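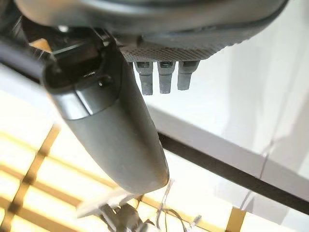 Page 14 of 37

Clinesau Workrooms – Bench and Surface Check
Room 71, inspected 8/16/23
Checked by Sekar Santoso

1. Work surfaces wiped down before the shift. Yes. The white surface got the plain soap mix, no solvent.

2. Surfaces free of chips and raised edges. Yes, with a comment. One edge on the window side catches a sleeve. Filed as ticket 779, still open from July.

3. Creases, seams and joins checked by hand. Yes. Run a fingertip along each one and write down anything that lifts. No lifting found.

4. Lighting enough to read a label at bench height. Yes. Strong glare on pale surfaces with every lamp on. Turn off the row nearest the door for close work.

5. Cords kept off the floor. No. One extension cord crossed the walkway by the sink. Moved during the check. Bustberg is to quote for a wall outlet.

6. Walkway clear to both exits. Yes, after item 5.

7. First aid box stocked and sealed. Partly. Eye wash is in date, small bandages are low. Added to the Atus order.

8. Stools steady on all feet. One wobbles – tagged and put in the hall.

9. Trash and rag bins emptied. Yes.

Result: pass with follow-up on items 2, 5, 7 and 8. Copy to Lý for the maintenance folder.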